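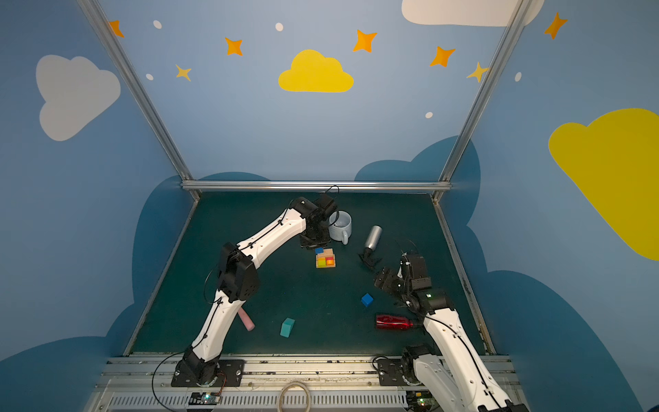 Notebook, August, page started 9:40

Goal for today: find out if the policy reads the object or only the place. Sixten asked this after the last group meeting and I had no good answer for him.

Background for those who were not there. We trained on 480 demonstrations, two arms, mixed tabletop items. The success on the mug task was good, but in the training set the mug was nearly always on the left half of the table, so the left arm took it nearly always. A policy which learned "left arm goes down at left" would look the same in our numbers.

Method. I keep the weights frozen. I make 15 layouts, and each layout is run in two versions: original, and with the mug exchanged with one of the bottles. All other items stay at their place. The command text is the same in both versions. Score is which arm moves first, and which object is nearest to the gripper when it closes. I do not score the lift today, because the metal bottles slip and this would mix two questions.

Setup notes
- Clutter stays in: blocks, pink stick, puzzle tray with the four cubes in it. Tipene thinks the tray attracts the right arm. Possible, I write it down when I see it.
- Both bottles lie on the side, the silver one with its black cap near the right gripper.
- Mug handle to the right in the original version. After the exchange I try to keep the same angle, by eye.
- Background panels with clouds and stars unchanged from training. Changing them is a different experiment, please do not do both at once.
- Control delay set to 200 ms, same as for the Trivska runs.

11:15. First 2 layouts thrown away. I had loaded the old calibration for the right arm and it closed too far toward the center, always by the same amount. Reloaded, repeated, fine now.

14:30. All layouts done. Original version: left arm first in 14, and it closed at the mug in 13. Exchanged version: left arm still first in 9, and in 6 of these it closed at the bottle which was standing in for the mug. In the other 3 it stopped above the table and waited until timeout. Right arm went to the mug correctly in 5. One run neither arm moved.

So my reading is that place has more weight than I hoped, but it is not the full story. The waiting cases are interesting. I would like to see the attention maps for them before I say more.

Tray: right arm hovered over it in four runs, all exchanged version. Tipene may be right.

To do
- Ask Fernanda if the mirrored demonstrations from the Whitelaw set can be used. The joint limits may be different.
- Repeat with a second random seed for the training.
- Fix the calibration file names, the old and new one differ by one letter.
- Tell Sixten the result before he reads it here.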